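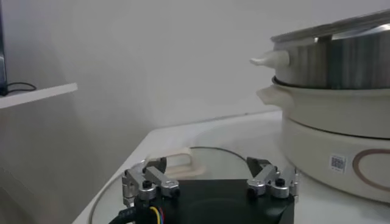 My neighbor asked me last month why I still bake rye bread every week when the store at the end of our street sells a good one. I gave her a short answer, because we were both standing in the stairwell with heavy bags. The longer answer has been growing in my head since then, so I am writing it down.

I come from a family where bread was dark and a little sour. My grandmother kept the starter in a gray jar with a saucer on top, and the jar stood behind the stove in winter and in the pantry in summer. I never asked her how to do it. I was a child and I thought bread would always be there, and later I was a student and I ate what was cheap. When I moved to Clulton for work, I found that the bread I remembered did not exist here. What they called rye was light brown and soft like a pillow, and somebody had put sugar in it. I do not say it is bad bread. With butter and ham it is fine. But it was not what my mouth was waiting for.

So I began with a starter of my own. Rye flour and water, the same weight of each, in a glass jar, stirred in the evening. The first days it smelled like wet paper, and then for a short time like something I would not like to describe here. I nearly threw it away. I am glad I was too lazy to wash the jar, because after a week it smelled of apples and began to climb up the glass. I have the same starter today. It has survived two apartments, one broken refrigerator and my own holidays, when I dry a thin layer of it on baking paper and keep the flakes in an envelope.

The flour was the second problem. The supermarket flour was ground very fine, and the loaf came out dense and gummy, like clay. I changed the water, then the oven temperature, then the tin, and each time I got clay again. Then I bought a bag of coarse rye from the Kwiatkowski mill shop, and the first loaf from it was already better than everything before. The lady there also told me to let the bread rest a full day before I cut it. I did not believe her. In my family the end of the loaf was cut when it was still warm, and we children fought over it. But my grandmother's bread was partly wheat, I understand this now, and a loaf of pure rye is a different animal. If you cut it warm, the knife comes out covered in paste and the crumb never recovers. Now I bake in the evening, wrap the loaf in a linen towel, and try not to look at it until the next evening.

For people who want to try, I will write what I do. In the evening I mix two spoons of starter with 200 grams of coarse rye and 200 grams of warm water, cover it, and leave it on the counter for the night. In the morning it should look swollen, with small cracks in the surface. I add 311 grams of rye flour, a spoon of salt, a spoon of dark malt if I have it, and enough water that the dough looks like thick mortar. The strange number comes from an old kitchen scale that I used in the first year. It was wrong, and it showed 300 when there was really more on the plate. When I finally bought a better scale I weighed my usual portion again and it said 311, and the bread was good, so I left it as it was.

You do not knead this dough. It took me long to accept this, for I had read so much about kneading and stretching and folding. Rye has very little of the stuff that makes wheat dough elastic, and all the work you put into it goes only into your wet sleeves. I stir it with a strong spoon, push it into a greased tin, and make the top smooth with a wet hand. Then I dust it with flour and wait. When the flour on top breaks open like dry ground, and you can see small holes here and there, the bread should go into the oven. It gets a short time at high heat and then a long time at medium heat. My oven is old and runs hotter at the back, so I turn the tin once. Yours will have its own character.

I have also made mistakes that I can recommend avoiding. Once I forgot the salt, and the bread tasted like the inside of a cardboard box. Once I put the tin near the radiator to hurry it, went out to the post office, met somebody, and came home to dough on the tin, on the radiator and on the floor. Dry rye dough can hold a house together. I removed the last piece from the radiator in spring. And once I baked with caraway because I wanted to be traditional, and only when I ate it did I remember that I do not like caraway.

In the summer of that first year I took the ferry to Skollport and stayed in a guesthouse for a week. In the breakfast room there was a rye bread cut so thin that it bent over the edge of the plate. I had been cutting mine thick, like toast, and wondering why it felt so heavy. I went to the kitchen door and asked how they did it, in my best and most polite English. The answer was a long knife, a loaf that is two days old, and no hurry. I bought a long knife when I came home. It is possible that half of what I thought was a baking problem was a cutting problem.

There is a bakery in the old town here, Wistular, that began to sell a real dark rye this winter. I bought one, of course. It is very good – the crust is better than mine, it has a deep taste almost like coffee, and I think their oven must give much more steam than I can make with my pan of water. For a moment I felt a little jealous, and also a little useless. Why should I have flour under my nails when I can pay at the counter and go home? I ate their loaf for a week and my jar stood in the refrigerator.

Then I missed it. I am not sure if I can explain this well in a language that is not mine. In my language there is a word for the small jobs that hold up a day, feeding the hens, bringing in the wood, and I have never found it in English. "Chore" is too sad. "Routine" sounds like a dentist. I have no hens and no wood, only this jar that must be fed, and when I do not feed it the evening has a hole in it. At nine I take it out, I smell it, I stir, I put the lid back. It takes less time than brushing my teeth.

Now I buy from the bakery sometimes, when I have guests or when I come back late from a trip, and the other weeks I bake. My neighbor got half a loaf after our talk in the stairwell. She said it was "very serious bread", and I have decided to hear this as a compliment. A few days later she returned the towel, washed and ironed, with a jar of plum jam inside. The jam is excellent on it, especially on the third day when the bread becomes more sour, and I have already eaten most of the jar.

If somebody reading this has a good method for steam in a small electric oven, please write it in the comments. I have tried the pan of water and I have tried ice cubes. The ice cubes cracked my pan.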